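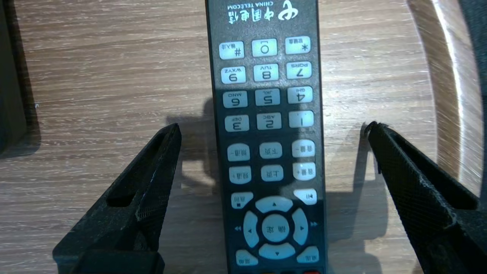 Fernbedienung mit China-Telecom-Logo, Tastenfeld kopfstehend.

Laborbuch Magnetik, Jorkau, Dezember
Eigenschutz Patrouillenboot Dasoddale, Messreihe am Messfeld Jitthorpe

07:40 Uhr
Windstill, kaum Dünung. Sensorlinie hochgefahren, alle sechs Fluxgates melden sich. Nullabgleich ohne Boot im Feld, Referenzsensor an Land läuft mit. Sensor vier driftet wieder leicht, Korrektur aus der letzten Kalibrierung übernommen. Colton Sutherland ist an Bord und bedient das Spulenpult, ich sitze in der Messhütte, Hamisi schreibt die Bahndaten mit.

Boot war zuletzt im Sommer zur Vermessung hier. Seitdem ist der Backbordgenerator getauscht und auf dem Achterdeck ein neuer Kranfuß aus Stahl gesetzt worden. Beides steht nicht im magnetischen Modell. Marlene hatte schon bei der Werftbesprechung darauf hingewiesen, dass die alten Spulenwerte damit nicht mehr passen.

08:25 Uhr
Überläufe mit abgeschalteten Spulen, Kurs Nord und Kurs Süd. Spitze der Vertikalkomponente 800 nT auf der Kiellinie, Maximum deutlich weiter achtern als im Sommer. Passt zum Kranfuß. Ein Überlauf nach Norden verworfen, Boot lief zu weit östlich der Peilung.

Ost-West-Kurse danach. Querkomponente unauffällig, Form fast wie früher, nur leicht angehoben.

09:50 Uhr
M-Spule eingeschaltet mit den Sommerwerten. Vorschiff gut kompensiert, achtern bleibt ein Buckel stehen. Colton hat den Strom in der hinteren Teilspule schrittweise erhöht, zwischen den Schritten jeweils ein Überlauf. Netzgerät (Nguyen, das ältere der beiden) regelt sauber, wird aber laut, Lüfterlager vermutlich. Auf die Liste für die Werkstatt gesetzt.

Bei 2.000 Amperewindungen achtern ist der Buckel weg, dafür kippt das Feld kurz dahinter ins Negative. Also etwas zurück. Wert steht im Pultprotokoll, Zeile mit Coltons Kürzel.
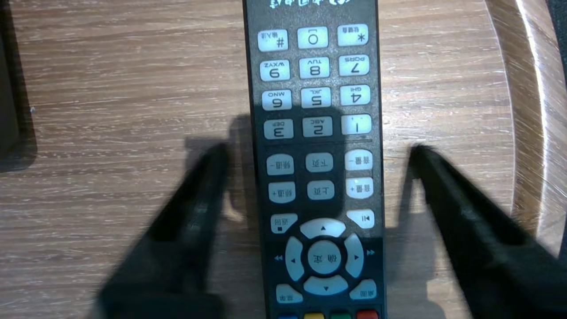
Auswertung am Nachmittag, Jorkau

Rohdaten auf den Gruppenrechner kopiert, Referenzsensor abgezogen. Landstörung durch einen Lkw auf der Mole ist gut zu sehen und fällt mit dem Referenzabzug fast vollständig heraus. Bahndaten haben einen Zeitversatz gegen die Sensoruhr, das hatten wir im Sommer auch. Hamisi Nzioka hat ihn über den Durchgang am mittleren Sensor bestimmt und konstant abgezogen. Sollte beim nächsten Mal vor dem ersten Überlauf geprüft werden, nicht hinterher.

Dipolmodell neu angepasst, zwei zusätzliche Quellen: Generator und Kranfuß. Ohne die beiden bleibt achtern ein systematischer Rest, mit ihnen liegt der Rest auf der Kiellinie bei 30 nT. Im Vorschiff ändert sich fast nichts. Der Kranfuß trägt überwiegend permanent bei, der induzierte Anteil ist klein. Diane Kennedy meint, der Fuß sei beim Anschweißen in ungünstiger Lage magnetisiert worden, Boot lag in der Werft quer zum Kai. Lässt sich mit unseren Daten nicht belegen, die Richtung des angepassten Moments widerspricht dem aber auch nicht.

L-Spule heute nur kurz gefahren. Wirkung plausibel, Polung stimmt. Für eine ordentliche Trennung von permanentem und induziertem Längsanteil fehlen Überläufe auf dem Gegenkurs mit gleicher Geschwindigkeit. Die letzten beiden waren zu schnell.

Offen:
Sensor vier tauschen oder neu vergießen, Darcy MacLeod fragt im Lager nach Ersatz.
Lüfter am Netzgerät.
Spulentabelle für die Dasoddale erst ausgeben, wenn die L-Überläufe wiederholt sind. Bis dahin gilt die Tabelle vom Sommer mit handschriftlicher Änderung für die hintere M-Teilspule.
Kabelplan vom Achterdeck anfordern, die Führung zum Kran ist in unserem Satz noch nicht eingezeichnet.

Nachtrag, 17:10 Uhr

Marlene Landry hat gegengelesen und bei den Ost-West-Kursen einen Vorzeichenfehler in meiner Tabelle gefunden (Querkomponente, zweite Spalte). In der Datei korrigiert, auf dem Ausdruck durchgestrichen. Auf die Anpassung hat das keine Auswirkung, dort waren die Werte direkt aus den Rohdaten eingelesen.

Mit der Werft telefoniert wegen des Kranfußes. Ausbau kommt nicht in Frage, lokales Entmagnetisieren mit Handschleife wäre möglich, solange das Boot am Kai liegt.

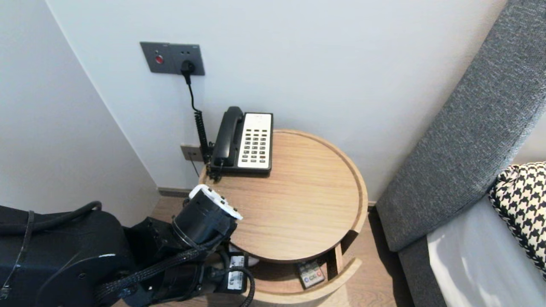 Muss nach dem Entmagnetisieren des Kranfußes das ganze Boot neu vermessen werden?

Es genügen zunächst die Nord-Süd-Kurse mit und ohne M-Spule. Weicht das Vorschiff dabei von den heutigen Kurven ab, wird die komplette Reihe gefahren, sonst nur die ausstehenden L-Überläufe. Colton klärt mit Jitthorpe, wann das Messfeld frei ist.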